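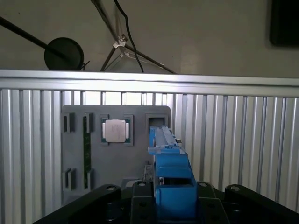 Grey bar lined up with the square slot

Ticket 173 - tablet screen dims itself on battery
Opened by: Nusrat Dewan
Product: Ondis tablet, the thin one
Status: waiting on customer

Hi all, me again. My Ondis has started dimming its own screen and it's driving me up the wall. I'll be reading away quite happily and after a bit the whole thing drops to what looks like half brightness, and the slider hasn't moved! It still says full. If I plug it in, the brightness comes back within a few seconds. Pull the cable out and down it goes again.

What I've tried so far:
Auto-brightness off. No change.
Battery saver off (it was off already, but I switched it on and off again for luck).
Full restart, holding both buttons. Fine for one evening, then back to dimming.
Took the case off in case it was getting too warm. No change there either.

I haven't done a factory reset and I'd really like not to, I've got months of notes on there and my backup is a bit of a mess.

Software is whatever came down last week. I'm fairly sure it was fine before that, but I'd been using it plugged in at my desk most of the time so I wouldn't swear to it.

Reply from Facundo Vergara, support

Hi Nusrat, thanks for all that, it saves me asking. Could you tell me what the battery level is when it dims? And do you have the Divis reading app on there? It has its own brightness control tucked away in the page menu and it doesn't talk to the system slider at all.

Nusrat Dewan

Ooh, yes, I do have Divis! I found the setting and turned it off, and I was all ready to come back and say hooray, but no. It dims on the home screen too. Battery was at 24 per cent the last time, so I charged it right up and tried again, and it took much longer to go but it did go in the end.

I also borrowed my brother-in-law's charger (a Paredes one, chunky thing) to see if mine was the trouble. Same result - bright when plugged in, dim when not.

Facundo Vergara

That's useful. I've passed it to Valentina Leiva, who looks after the display side. She'd like a log. Go to Settings, then About, tap the version number 7 times and you'll get a new menu with "Save power report" in it. Leave it unplugged until it dims, save the report straight away and attach it to the ticket. Please don't reset anything yet.

Nusrat Dewan

Done, report attached. I ended up making 3 because I kept missing the moment, so use the last one, the other two are rubbish. The menu froze the first time I opened it, by the way, if anybody wants to know that. I'm away until Thursday but I'll have the tablet with me - plugged in, probably.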